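Clikora Room Sensor – Owner's Guide
Section 4: Placing and Pairing the Sensor

4.1 Before You Begin

The Clikora sensor measures temperature and humidity in a single room and reports the readings to the Clikora hub. One sensor is required for each room to be monitored. Complete Section 3 (Hub Set-Up) before continuing. The hub must be switched on and its front light must be steady.

You will need the sensor, the wall plate, the two screws supplied, a small screwdriver and the six-digit code printed inside the battery cover. Write the code in the space on the back page of this guide.

CAUTION: Do not install the sensor in a bathroom or outdoors. The casing is not sealed against water.

4.2 Choosing a Position

1. Select an inside wall. Outside walls may be several degrees colder than the room and will affect the reading.
2. Mark a point 90 to 95 cm above the floor. In bedrooms this is a little above the height of most mattresses.
3. Keep the sensor away from radiators, lamps, televisions and direct sunlight.
4. Leave open space on all sides. Curtains, shelving and the backs of doors restrict the flow of air.

Note: In rooms with a bare concrete floor, humidity readings may be higher during the first days of use. Do not adjust the sensor during this period.

4.3 Fitting the Wall Plate

1. Hold the plate against the wall with the arrow pointing up and mark both holes.
2. Fix the plate with the screws supplied. Do not overtighten.
3. Slide the sensor down onto the plate until it clicks.

4.4 Pairing

1. Remove the battery cover and pull out the plastic tab.
2. Press and hold the pairing button until the sensor beeps twice.
3. On the hub, select Add Room and enter the six-digit code.
4. Choose a room name from the list and press Save.

If the hub displays code 358, the sensor is out of range. Move the hub closer and repeat from step 2.

4.5 Bedrooms

Select Bedroom as the room type to turn off the beep between readings. Keep the floor near the bed clear, so that air can move freely beneath the sensor – bags and boxes should be stored elsewhere. Wastebaskets may remain in place. 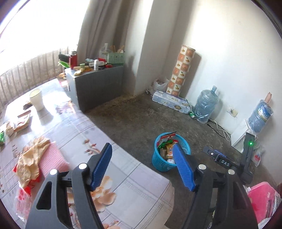

Figure 4. Bedroom with concrete floor; wastebasket near the bed.

4.6 Battery Life

The battery supplied will provide about 4,000 readings. When the low-battery symbol appears on the hub, replace the battery and repeat Section 4.4.

Section text reviewed by Anjani Ong, Product Support, 26th February.

Was this section helpful? 12 Yes | 3 No | 2 comments
© Clikora. All rights reserved. Contact Product Support | Back to top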